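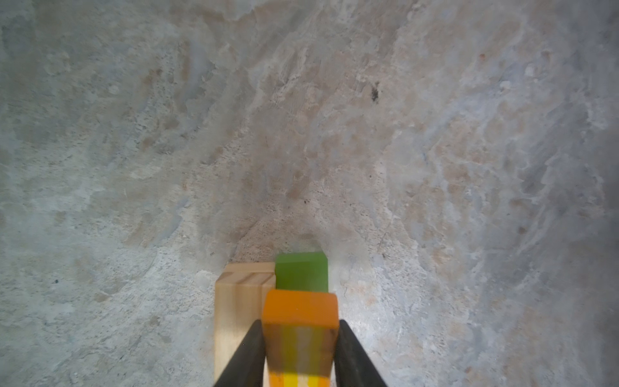 Cleaning and repainting old wooden blocks

Home > Kids' stuff > Fix it

What you need
Old wooden blocks, painted or plain
2 bowls
Dish soap, the mild kind
White vinegar
Soft cloths, more than you think
Old toothbrush
Sandpaper, one medium, one fine
Water-based paint that is sold as OK for toys
Small flat brush
A wire rack or a lot of toothpicks
Pencil

Time: an evening for the washing, then small bits of work over a few days. Most of it is waiting.
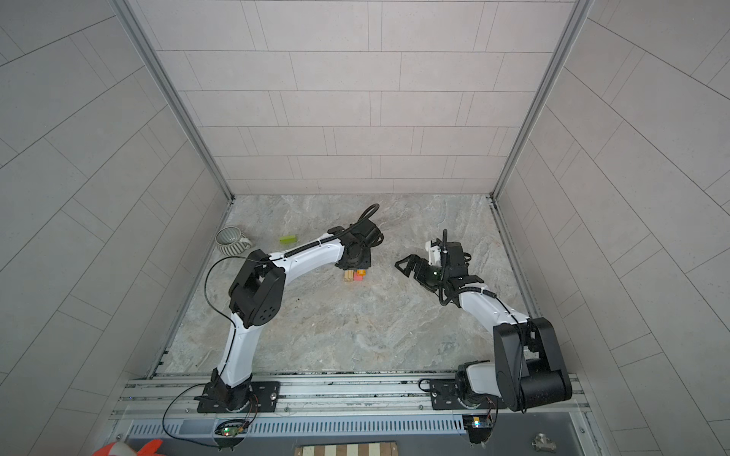 Ronja Fjeld

OK, quick one. I get asked about this every time I put blocks out on the table at the Clilville swap so I'm writing it down once and then I can just point at it.

Blocks are about the easiest toy there is to bring back. No batteries, no tiny screws. You can get them looking good with soap and patience and if you don't have patience you can still get them clean.

My last lot was a Lomivitz tub, 256 pieces according to the lid. I have no intention of checking. Some painted, some bare, a few with crayon all over, one chewed.

Step 1. Sort

Dump the lot out on something hard. Floor or counter, not the rug, you'll be picking carpet fuzz off them later.

Piles:
- painted and fine
- painted and chipped
- plain wood
- split, splintery, or smells weird

Last pile goes in the trash. Don't get sentimental. A split block will keep splitting and then it's in somebody's thumb.

If the paint is really old, like your grandmother's blocks old, stop there. Old paint can have lead in it. Don't sand it, don't scrape it, don't hand it to a toddler. Put them on a high shelf and enjoy looking at them, or get the paint checked properly. I mean it about the sanding. Dust is the bad part.

Step 2. Wash

Don't soak them. Everybody wants to soak them. Wood swells, the paint lets go at the edges, and you end up with blocks that rock when you stack them.

Bowl one, warm water and a small squirt of soap. Bowl two, clean water. Wet the cloth, wring it hard, wipe the block on every side, then wipe with a cloth from the clean bowl, then dry it right away with a dry one. On to the next. Podcast helps.

Toothbrush for corners and for any letters that are pressed into the wood. Crayon comes off with a dab of baking soda on a damp cloth, go easy on painted sides, it will dull the shine.

Musty smell: splash of vinegar in the soap water. Then let them air by an open window. Vinegar smell goes away on its own.

Step 3. Dry

Stand them on end with gaps in between. Rack is best. I leave mine 12 hours, longer if it's raining out. Not on the radiator, not in the oven (yes I've been asked). Fast drying cracks them.

Turn them once if you remember. I usualy don't.

Step 4. Sand

Only the chipped ones and any plain ones that feel fuzzy. Washing raises the grain a little so don't panic if they feel rougher than before.

Lay the sandpaper flat on the table and rub the block on it. Don't hold the block and rub the paper on it, you round over the faces and then nothing sits flat. This is the one thing I'd underline. Block moves, paper stays put.

Medium first on the chips till you can't feel a step with your fingernail. Then fine all over. Then just kiss the edges and corners, two or three light strokes each. You want the sharp gone and the shape still there.

Wipe off the dust with a barely damp cloth. Do it outside if you can. Wear a mask if you're doing a lot.

Step 5. Pick your colors

Go with what's already in the set. If most of it is orange and green with plain wood mixed in, keep it like that. Plain wood next to bright paint looks great, and it's less work for you!

Matching exactly is a losing game. The old paint has faded and the new one hasn't. Either repaint all of one color or live with two oranges. Kids don't care. I had two greens in one set for years and the only person who ever brought it up was my friend Fadime, who paints furniture.

I use Prallska toy paint, small pots, from Dursun on the corner. Any water-based toy-safe one is fine. Read the label. "Non-toxic" on a craft paint isn't the same as saying it's fit for things that get chewed, look for the toy wording.

Step 6. Paint

Thin coats. Thinner than that.

Stick two toothpicks in a piece of foam and balance the block on the points, or do what I do, paint the top and sides, let it dry on the rack, flip, paint the bottom. Slower but no wobbling.

Brush along the grain. Don't let paint pool on the bottom edge, that makes a little ridge and the ridge is what makes towers lean. Check after a few minutes and wipe any drips with a fingertip.

2 coats does it for most colors. Yellow wants more, yellow always does. Light pass with the fine paper between coats, wipe, go again.

Wash the brush in between, obviously. 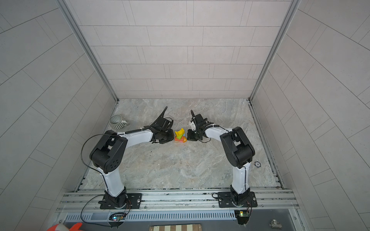

Then comes the stacking check, and don't skip it. Once the paint is properly dry, take them to a flat hard surface, something like stone or tile or a good counter, and put them up one at a time. A wood table that's seen a few years won't tell you much, it's probably not flat either.

What to look for:

Set a block down and press one corner lightly. If it clicks, it's rocking. Flip it and try the other side. Rocks on one side only, mark that side with a pencil X and give it a few passes on the fine paper, flat on the table like before. Rocks on both sides, it's twisted. Make it a top block or a chimney or whatever.

Two together. Put one on another and look at the join from the side at eye level. Light coming through in a wedge means a ridge of paint. Few strokes of fine paper on that edge, touch up the color.

Then a little tower. Biggest at the bottom, let go slowly, fingers straight out to the sides and not up. If you drag a finger going up you'll take the top block with you and blame the paint. Ask me how many times.

Sticky? If two blocks cling when you lift the top one, the paint isn't cured. Dry to touch and cured are different things. Take them apart now, tonight, don't leave them stacked, or you'll pull a patch off when you seperate them. Back on the rack, check what the pot says for full cure time and go by that.

Step 7. Finish, or don't

Painted ones need nothing else. Plain ones can have a tiny bit of beeswax, rubbed in with a cloth, left a while, buffed off. Makes them slippery though. If the kid is little and just learning to stack, leave the wood bare, bare wood grips better.

Step 8. Store

Open basket or a cloth bag. Air has to get in. A tub with a tight lid is how they got musty in the first place. Lid off is fine.

Wipe them down now and then, damp cloth, same as step 2. No dishwasher. No bleach.

Questions I've had

Can I do it with the kid? Washing yes. Sanding no. Painting, depends on the kid and on your floor.

Spray paint? No. Goes on thick at the corners and a lot of it isn't for toys.

Marker on plain wood? Sand it. Marker goes deep so you may not get it all. Or paint over it, but two coats minimum or it comes through.

Blocks with paper pictures glued on? Different job. Almost no water at all, dry brush, and leave the edges of the paper alone. Tülin has done a bunch of those, I'll get her to write hers up.

How small is too small? If it fits inside a toilet paper tube, keep it away from under-threes.

Next swap is in April, bring the ones you've done. Bring bags too, I'm always out of bags.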